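4.2 The Vonholm hand-held gripper kit

The second product we reviewed was the hand-held gripper kit sold by Vonholm. It is offered as a set for recording manual tasks at a bench, and the supplier lends it out on a trial basis before purchase. We had the kit on loan at our Gresdale site, where we used it for the same three tasks as the Rosby kit in Section 4.1: folding a cloth, stacking cups and working with a plug and a power strip.

Setting up took less time than with the Rosby kit. The printed guide covers mounting and calibration in a few pages, and the only step that gave us trouble was the alignment of the fingers, which had to be repeated after transport. The fingers are held by screws and can be changed with a hex key. Spare pairs are sold separately.

We recorded 500 episodes with the kit, of which 300 were of the plug task. This task was given more weight than the others as it asks most of the equipment. A plug has to be lined up with a socket at the right angle, and small errors in the recorded position of the hand matter far more than they do with a cloth. The power strip was moved and turned between episodes so that the operator could not fall into a fixed movement.

The view from the gripper camera is shown in Figure 3. Both fingers stay in sight when the grip is wide open, with enough of the bench between them to place the strip well before the hand gets there. We found this useful when sorting the recordings by eye. The same view has a drawback - the fingers take up much of the lower part, and small parts lying close to the hand can be hidden behind them.

Support from the supplier was good. Questions sent by email were answered the next working day, though the answers on file formats were short and we had to ask twice. The export tool writes one folder per session, and splitting it into episodes was left to us.

Figure 3. Plug task at the bench, gripper camera of the Vonholm kit, fingers open.

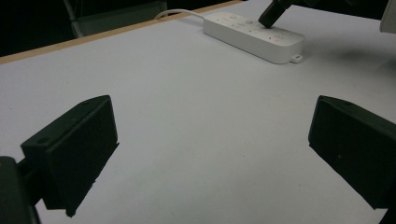
Comment from Paulauskas: We have had the same kit on trial and agree on the alignment. Ours needed it after every change of fingers too, so I would add that to the setup time in your comparison. Did you try the export tool with longer sessions? Ours slowed down badly and we went back to short ones.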